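排时刻表的人：Pradport公交换季前的一个下午

2019年8月8日，Pradport，下午。天热，采访约在两点，对方晚了一会儿，进门先喝水。

先交代一下。受访者在Turico做时刻表编制，Turico就是跑Pradport市内和近郊那几条线的公交公司。做了12年。不愿意具名，理由很简单：“上次本地报纸登了我名字，菜场里有人拦着我问33路为什么老不来。我买条鱼买了半个钟头。”所以下面一律写“她”。录音有一段风扇声太大，听不清的我没写，没有硬补。

九月换新表。每年都是九月，学校开学，渡轮改秋季班，工厂夏休结束，三件事挤在一起。她说八月是她一年里最不想见人的月份，然后还是见了我，感谢。

第一个问题我问得很蠢：时刻表有什么难排的，不就是每隔一段时间来一趟车。

她没生气。“你说的是地铁。地铁前面没有人倒车进车位，没有送冰块的货车停在站台口，也没有老太太上了车才开始找零钱。公交的时间是跟整条街一起过的。街慢，我就慢。”

她说外行看时刻表是横着看，找自己那一站，找自己那个钟点。她是竖着看，还要斜着看。斜着看是看一辆车，早上从车库出来，跑完这条接那条，中间在哪里停，司机在哪里下来吃饭，晚上怎么回去。“纸上印出来的那一面其实是背面。正面是司机的班。”

司机的班，这个她讲了很久。驾驶时间有上限，连续开多久必须休息，休息的地方得有厕所，有厕所的地方得肯让司机用。以前有条线的终点在一个花圃边上，风景好，没有厕所。司机自己跟旁边一家咖啡馆商量的，就是那家Dirkonetti，老板同意了，条件是别穿着雨衣进店。后来Dirkonetti礼拜中间歇业一天，那一天的表就得单独排，绕一段路，多五分钟。“乘客写信来骂，说为什么就这一天慢。我怎么回？我回‘因运营需要’。”

“因运营需要”这几个字她说自己写了大概一辈子那么多遍。

我问有没有真的把原因写出去过。有一次。是桥的事。旧港那座桥限重，满座的长车不能过，只能换短车，短车又挤。她那次在公告里老老实实写了桥的限重、车的长度、为什么早高峰要在桥头换一下。结果来信更多了，不过口气好了很多。有个退休的工程师连写三封，给她算桥。“算得挺对的。没用，桥不归我管。”

然后聊到33路。

33路是这个城市的老毛病。从山上的住宅区下来，过医院，过市场，过火车站，到渡轮码头。每个停靠的地方都有人不能等。山上的人要赶火车，医院的人要赶预约，码头的人要赶船。船是别人的船，火车是别人的火车，他们改时间不问她。

“有一年渡轮提前了5分钟。就5分钟，你觉得没什么对吧。我把33路往前提5分钟，山上学校那边就赶不上了，孩子还没放学车就走了。那我让车在火车站少停一会儿，火车晚点它又不等。最后我是从医院那一段里抠出来的，医院门口那个弯，我们原来给得宽，因为轮椅上下慢。我抠了两分钟。我到现在都觉得那两分钟抠得不对。”

后来还回去了吗？

“还了。第二年还的。从市场那边拿的，市场搬了一部分摊位，路顺了一点。”

她讲这种事像讲借米。哪家借了哪家的，什么时候还的，心里有本账。我问这本账写在哪儿，她拍了拍桌上一个夹子，夹子很厚，边上贴的便签都卷了。里面是历年改动的理由，手写的，给以后接手的人看。系统里只有结果，没有理由。“系统告诉你这趟车几点几分到。它不告诉你为什么不能改。新人来了一看，咦，这里怎么空着四分钟，浪费，删掉。然后就出事。”

出过什么事？

她想了想，讲了一件。前任留下一个空档，在傍晚，码头那头，车到了停着不动好几分钟。她刚来，年轻，觉得是懒。删了。新表上路第一个礼拜就有人打电话，鱼市收工的一批女工，下班打卡以后要走一段坡才能到车站，那几分钟就是留给她们走坡的。没有哪份文件写过。前任退休了，人搬到内陆去了，她打长途去问，对方在电话里叹了口气说，哦，那个啊，那个别动。

“从那以后我就开始写夹子。”

中间有人来敲门送校样，她出去了一会儿。回来接着说，嘴里在念一个站名，念了两遍才坐下。
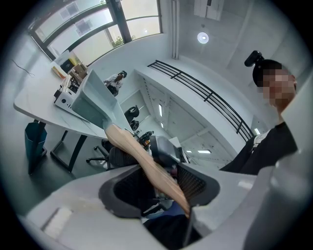

城市 · 室内

印刷的事。

很多人以为现在都看手机了，纸的表没人要。她说恰恰换季的时候纸表要得最凶。印厂一直是Birkett，本地的，老厂，给渡轮公司印票，也印彩票站的海报。Turico每年跟Birkett吵一次，吵的是截稿日期。Birkett要早，她要晚。

“他们要我八月初就定稿。八月初！学校的放学时间都还没通知我。我说你们给我拖到月底，他们说月底机器要印选举的东西，要印超市开学季的传单，排不进来。所以每年都有一版是我知道会错，但是得印的。”

知道会错还印？

“知道大概哪里会错。我把没定的那几趟放在同一页上。错了就补一张贴纸，盖住那一块。你去看站牌，凡是有贴纸的，都在右下角。这是设计过的。”她说这话的时候有点得意，这是整个下午唯一一次。

站牌归她管。全市343个站，每个站牌的表都不一样，因为每个站的到达时间不一样。这件事说出来谁都懂，可是每次换表总有人提议，干脆每条线印一种算了，让乘客自己推算。她坚决反对。“站在雨里的人不做加法。”

我问她校对怎么做。念。两个人，一个念一个看。念数字有讲究，一和七在嘈杂的地方容易听混，所以按老规矩换个念法。念久了会困，困了就换边。他们试过让电脑比对，电脑能查出格式错，查不出道理上的错。有一回表上印着末班车比倒数第二班还早，格式完全没问题，每个数字都规规矩矩。是念的时候念出来的，念的人自己笑了，说这车倒着开啊。

还有一种错她说最难查，就是都对，可是没人看得懂。比如脚注。公交时刻表的脚注是个无底洞。甲字是只在上学日开行，乙字是上学日不开行，丙字是节日前一天开行但节日当天如果是某某情况则不开。她刚来那年，33路的表上脚注比正文长，字小得要命。她花了好几年往下砍。砍脚注比砍班次难，每个脚注后面都有一小撮人，那撮人会写信。

“有个脚注我追了很久，写的是‘遇潮汐异常时本班次改停上码头’。我问谁见过潮汐异常。都说没见过。我就准备删。删之前去问了一下港口，港口说，有的啊，每隔几年一次，春天。好，留着。”

留着了？

“留着了，字还放大了一号。”

说到来信。她这里来信特别多，电子邮件有，纸信也有，还有写在车票背面塞给司机的。司机会转给她。她分得很快：骂人的一摞，问路的一摞，有用的一摞。有用的那一摞最薄，可是好多改动都是从那一摞来的。有个乘客，夜班护士，连着写了几个月，每次就一行，日期，几点几分，车到了还是没到。没有抱怨也没有称呼。“比我们自己的数据都好。我给她回过信，谢谢她，她没回我。继续寄。”后来末班车往后挪了一点，信就停了。她把那些信也放进了夹子里。

我问，这个工作有没有人夸过。

她反问：“你坐车准点到了，你会想到有人排过表吗？”我说不会。她说那就对了嘛。停了一下又说，司机会夸。也不是夸，司机在食堂碰到她，说一句“今年这个班还行”，她就知道成了。反过来要是司机看见她不说话，光点头，那就是哪里排紧了，得去问。她每次新表上路的头几天都自己去坐车，坐最早的，也坐最晚的，坐在司机后面第一排。看司机什么时候看表。司机老看表，就是紧。

有没有司机故意开慢，好让你把时间放宽？

“有啊，怎么没有。”她笑。“一看就知道。真堵车是忽快忽慢的，装的是匀着慢。匀得很漂亮。”

那你怎么办。

“我就坐那儿，也不说话。过两站他就正常了。”

又问到早高峰。她不喜欢“早高峰”这个词，说Pradport的早上有好几个早上。码头一个早上，天没亮；工厂一个早上；学校一个；医院门诊一个，然后是去市场买菜的，这个最晚，可是人最稳定，下雨也去。每一个早上的人互相不认识，坐的却可能是同一辆车。同一个司机能认出全部。她排表的时候脑子里想的是这辆车一上午要装几拨人，中间来不来得及散散气。

“散气”是行话？

“我自己的话。就是车上空一会儿。司机需要，车也需要，地板都踩脏了。”

冬天和夏天的差别。夏天游客多，游客上车问问题，一个问题半分钟，问的都是同一个，这车去不去沙滩。她给33路夏天每个往返都加了一点，专门给这个问题。后来在车头加了块牌子，写着“不去沙滩”。有用吗？有用，省了一半。剩下一半人上车问，那哪一路去沙滩。她说明年准备再加一行字，但是车头地方不够了。

关于裁线。这个她讲得少，我也问得小心。前几年公司讨论过把山后那条支线裁掉，人太少。数字摆在那里她没法反对，数字就是她交的。她只在会上说了一件事：那条线的车本来就要从那边空着回车库，不载人也得开。载不载，油钱一样。于是线留下来了，只是时间变得很怪，按车库的方便来，一天就那么几趟，赶集的人得早早出门。她说这不叫保住，这叫顺路。可是住在那里的人给车库寄过一箱梨。

梨好吃吗？

“硬。放几天才行。”

我想问点大的，比如公交的未来之类，提纲上写着的。她明显没兴趣，说未来的事开会的人会讲，她只管到九月。九月第一天早上第一班车出去，她一般醒着，在家里，不看手机。听。她住的地方能听见33路上坡换挡。听见了就继续睡。

听不见呢？

“起床。”

也有听见了还是睡不着的。有一年换表那天夜里她忽然想起来，医院那站的贴纸好像贴反了，往程贴到返程上了。越想越真。四点多穿衣服走过去看，没有反。站牌底下已经有个人在等车，问她，这车几点来。她说了一个时间，那人低头看看站牌，说牌子上也是这么写的。她说对。

我在想这段要不要留，编辑说留。

快结束的时候又聊回那个夹子。我问能不能看一页，她翻了一会儿，挑了一页给我，不许拍，可以抄。抄在这里，字迹不太好认，可能有抄错的：

“面包房门口，早班多给一分。面包房搬走后可收回。先别收，看新店开什么。”

下面换了一种颜色的笔：“新店是药房。别收了。”

接手的人有没有着落？她说有一个年轻同事在学，人细，就是太相信系统。她让他先别碰软件，先去跟车，跟满一季，早晚班都跟。他跟了两个礼拜回来说腰疼。她说腰疼就对了，司机天天疼，你给司机排班的时候就会想起来。现在他会自己在表上留空了，留得太多，要她往回收。她觉得这是好事，先会留再会收，次序不能倒。

还有一点零碎的，放不进前面，列不列都行，我列一下。她自己不开车，有驾照，过期了。她买菜走路去。她看别的城市的时刻表当消遣，旅行的时候在站牌前面站很久，家里人先走，回头来找她。她讨厌一切“每隔十来分钟一班”这种写法，觉得是耍赖。她喜欢带七的时间，比如几点零七分，说整点半点大家都抢着用，零七分没人争，路口也空。她最喜欢的一趟车是晚上从码头上山的倒数第二班，不是末班，末班人人赶，倒数第二班的人不着急。

走之前她问我怎么回去。我说坐车，去火车站。她连表都没看，说那你得现在下楼，走快点，过马路别等那个灯，从后面巷子穿。我说来得及吗。她说来得及，那个站我多给了一分钟，那里的坡陡。

我赶上了。车上没开空调，窗开着。到火车站的时间跟站牌上印的一样。

（文中班次以Turico九月新表为准，编辑部不负责解答线路问题，也请不要打电话来问去不去沙滩。录音整理时删去部份重复内容。）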